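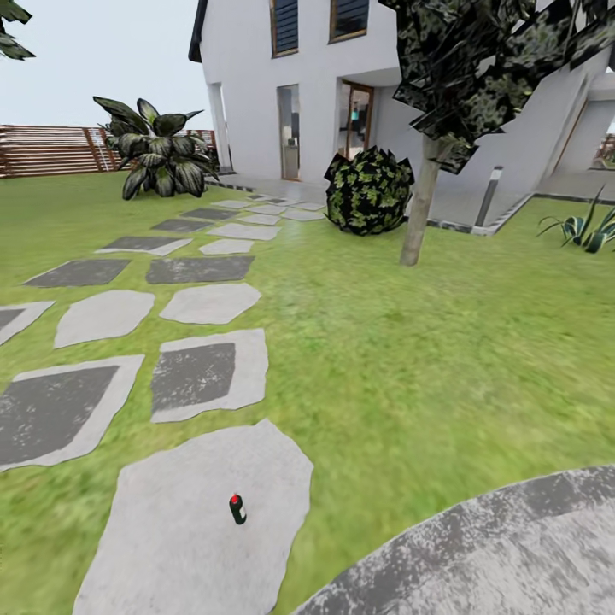

Foire aux questions : collecte de démonstrations en simulation, jardin Kistotier
Projet Skorndale
Dernière mise à jour : 23 septembre 2020

À quoi servent les démonstrations du jardin Kistotier ?
Elles alimentent l'apprentissage par imitation du robot à deux bras. Un opérateur pilote les bras à distance dans la scène simulée, le système enregistre les commandes et les images, et le modèle apprend à reproduire le geste. Kistotier est la scène d'extérieur du projet. Les scènes de cuisine et d'atelier ont leur propre page.

Quelle est la tâche demandée ?
Saisir une petite bouteille à bouchon rouge, la soulever et la tenir entre les deux pinces, puis la reposer debout. Le point de départ change d'un épisode à l'autre. Il peut s'agir d'une dalle de l'allée ou d'un autre emplacement indiqué par la consigne affichée avant le lancement.

Pourquoi une bouteille et pas un outil de jardin ?
Le même objet est utilisé dans toutes les scènes de Skorndale. Cela permet de comparer les résultats entre l'intérieur et l'extérieur. Des outils seront ajoutés quand les modèles de collision seront stables.

Combien d'épisodes faut-il enregistrer ?
L'objectif est de 90 épisodes valides par opérateur et par scène. Les épisodes rejetés au contrôle ne comptent pas. Il n'est pas nécessaire de tout faire à la suite, et nous demandons une pause après 12 épisodes.

Combien de temps dure un épisode ?
L'enregistrement s'arrête automatiquement au bout de 70 secondes. Si la bouteille n'est pas reposée à ce moment-là, l'épisode est classé incomplet. Les épisodes incomplets sont conservés à part et ne sont pas transmis à l'entraînement.

Faut-il toujours utiliser les deux bras ?
Oui pour cette tâche. Un bras peut toucher l'objet avant l'autre, mais les deux pinces doivent participer au maintien. Les prises à une seule pince relèvent de la série Cultis, qui a ses propres consignes. Merci de ne pas mélanger les deux séries dans le même dossier.

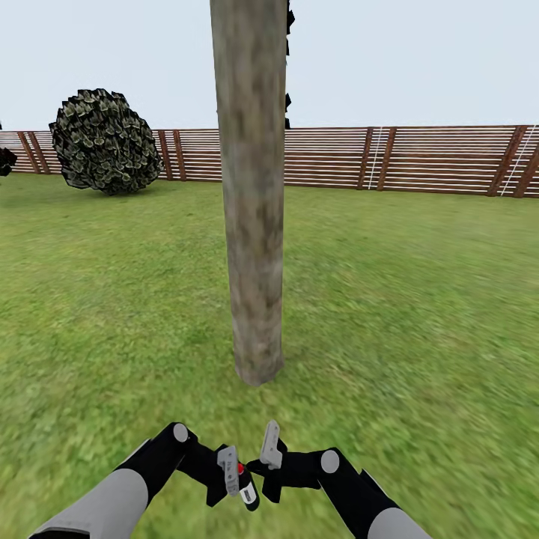 Les erreurs de manipulation sont-elles à supprimer ?
Non. Une prise ratée puis corrigée dans le même épisode est utile, le modèle a besoin de voir comment on se rattrape. En revanche, il faut interrompre l'épisode si la bouteille roule hors de portée ou si elle traverse le sol. Ce dernier défaut a été en grande partie corrigé en août, mais il se produit encore au bord de certaines dalles. Signalez-le avec le code « contact ».

Puis-je déplacer la base du robot pendant l'épisode ?
Oui, avant la saisie. Une fois la bouteille tenue, la base doit rester immobile jusqu'à ce que l'objet soit reposé. Les épisodes où la base bouge pendant le maintien sont écartés par le filtre automatique.

Le décor a-t-il une importance ?
Oui. L'allée, la pelouse, la clôture et la végétation font partie de ce que reçoit le modèle. Variez l'orientation du robot autant que la consigne le permet : face à la maison, face à la clôture, près d'un arbre. Si tous les épisodes sont tournés dans la même direction, le modèle risque de s'appuyer sur le fond pour localiser l'objet.

L'herbe paraît floue, est-ce un problème d'affichage ?
Non, c'est la texture fournie avec la scène. Il est inutile de modifier les réglages graphiques. Tous les postes doivent garder le même profil de rendu, sans quoi les images ne sont plus comparables.

Comment les épisodes sont-ils contrôlés ?
Un premier filtre vérifie la durée, la position finale de la bouteille et la continuité des commandes. Ensuite, 10 épisodes de chaque lot sont relus à la main. Si plusieurs présentent le même défaut, le lot entier est relu et l'opérateur reçoit un message qui précise ce qu'il faut corriger.

Peut-on régler la sensibilité des manettes ?
Oui, dans le menu de la session, avant le premier épisode. Ne la changez pas en cours de lot. La valeur choisie est enregistrée avec les données.

Qui a accès aux enregistrements ?
Les équipes de Skorndale et le laboratoire Kovalchuk, qui entraîne les modèles. Les fichiers ne contiennent ni le son ni l'image de l'opérateur, seulement les commandes, l'état simulé et les vues de la scène.

Que faire si la session se ferme toute seule ?
Relancez-la avec le même numéro de lot. Les épisodes déjà validés sont sauvegardés. Celui qui était en cours est perdu et doit être refait.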